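Relighting the bench, part two

The first part covered the old fixture: one shop light with two tubes, hung from chains over the middle of the room and well behind my shoulders when I sat down. I took it out in August and had the replacement running on a temporary power supply a week later. These are notes on the permanent version, with the mistakes left in.

The bench is 8 feet long and stands against the north wall of the basement. I use it for small electrical repairs, clock movements, and lately a lot of fly tying. Those jobs want different things from a light. Solder joints are easiest to judge under a source with some direction to it. Brass clock plates want a broad, dull source, otherwise you spend the evening looking at the reflection of the lamp. Thread and feather need decent color more than they need brightness.

Before buying anything I put a meter on the bench with the old fixture on. The middle read 400 lux. The left end, where the vise is, read 300, and that was with my head out of the way. With my head where it normally goes, the reading dropped far enough that I stopped writing it down.

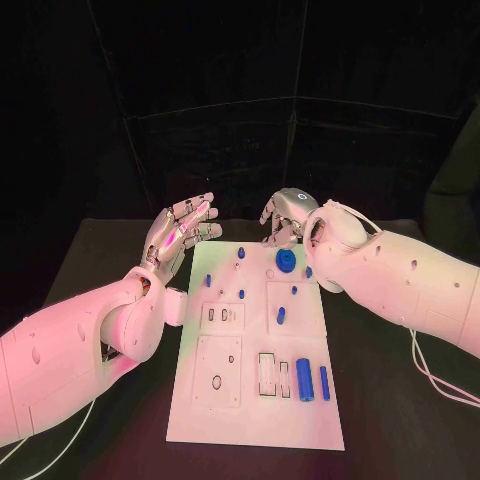 White board, dark table, black curtain behind.

The new layout is two runs of aluminum channel under the shelf, one close to the front lip and one halfway back. The front run does most of the work. The light lands on the side of the job facing me, and my head is behind it. The rear run fills the shadows thrown by tall things such as the vise and the drill stand. Each run has its own dimmer, and I have found that rear at half and front at full is where both knobs end up most of the time.

For the strip I used Prusitico high-CRI in neutral white, bought from Chowdhury, the electrical supply place on the way to the freight yard. They cut from the reel and let you look at a powered sample next to the cheaper ones. I recommend doing this if you can. The cheap strip looked fine until I put a spool of dark red thread under it, and then the thread was brown.

The channel is Vandside surface mount with the deep cover. The shallow cover costs less, but the individual diodes show through it as dots, and every polished surface on the bench repeats the dots. The deep cover loses some output. I accepted that.

Wiring took longer than the mounting. Voltage drop is the usual trouble on strip, and I had a clear case of it on the temporary setup: fed from the left, the right end was visibly dimmer and a little pinker. Both runs are now fed from both ends with a heavier pair running along the back of the shelf. The drop can still be measured but I can't see it.

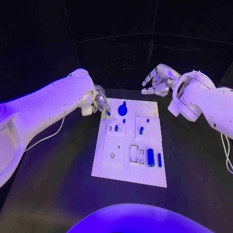 The part I got wrong was color. My dimmer controller came with a free length of RGB strip, and I stuck it under the shelf as a third run on the theory that it could help with contrast on some jobs. It can't do much. A narrow-band source has only its own color to hand back, so anything you would normally sort by hue gets sorted by brightness alone. Under violet-blue light like that, the white casings and the white board all take on the same cast, and I would not want to be matching wire colors there. A blue peg is still easy enough to pick out against white, and a thin white cable on a dark table stays readable for the same reason: light against dark survives nearly any lamp. Red against brown does not. I left the RGB run up for a month, used it twice, and took it down. The adhesive took a stripe of varnish with it.

What did help was changing the surface. The bench top was bare maple, oiled, gone orange over the years. Small brass parts disappear on it. I now work on one of two loose mats, a matte gray one for brass and steel and a white one for anything dark. The white mat also bounces enough light upward to fill the underside of a part held in the fingers, and I had not planned for that. The meter facing down over the white mat reads several times what it does over the gray.

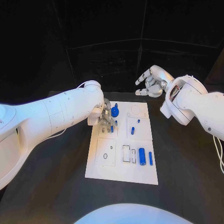
Gripper on the left arm, jointed hand on the right, dark gray tabletop under the sheet.

Final readings, both runs at full, meter flat on the gray mat: 2,633 lux in the middle. The ends are lower, as expected, but the vise position is now brighter than the best spot on the old bench, and it stays that way when I lean in. That is more light than I need for most things. I run it down for soldering and all the way up for reading the tiny numbers on mainsprings.

Some smaller notes, mostly for my own use when I do the other wall.

The power supply goes outside the shelf box. I had it inside for the temporary version and it ran hot enough to soften the hot glue holding the terminal block. It is now on the side of the cabinet with an inch of clearance behind it.

Dimmers that switch slowly will flicker, and you may not see it directly. Wave a pencil quickly under the light. If it breaks up into separate pencils, the dimmer is slow. My first one did this at every setting below full, and I returned it. It matters most near anything that spins – a drill bit or a lathe chuck can look slower than it is, or even stopped.

Solder the strip joints. The clip-on connectors held for nine days.

Gloss is a lighting problem more than a surface problem. If you see the lamp in the part, move the lamp or the part until you don't. With two runs there is nearly always an angle where one of them shows up, and on curved pieces there is no angle where neither does. I have a sheet of drafting film on two magnets that I hang in front of the front run for clock plates. It is ugly and works well. 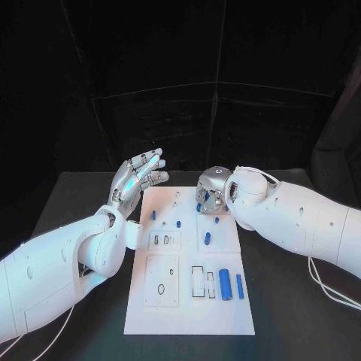
Bright band of reflection along the back of the hand, near the knuckles.

The last open item is the magnifier lamp. It is an old Turkura with a ring tube, greenish, and next to the new strip it looks worse than it used to. The arm is excellent and I don't want to replace it. The ring could be gutted and fitted with a circle of the same strip, but the bend radius is tight for the width I have left over, and I would need to cut it into short sections and join them. Chowdhury has a narrower strip on order from the same line. If it arrives before the weather turns I will do the ring first and the other wall after.

One correction to part one: I wrote that the shelf brackets were on studs. The leftmost one is in drywall with a toggle bolt. It has been fine so far but I have moved the clock parts to the other end.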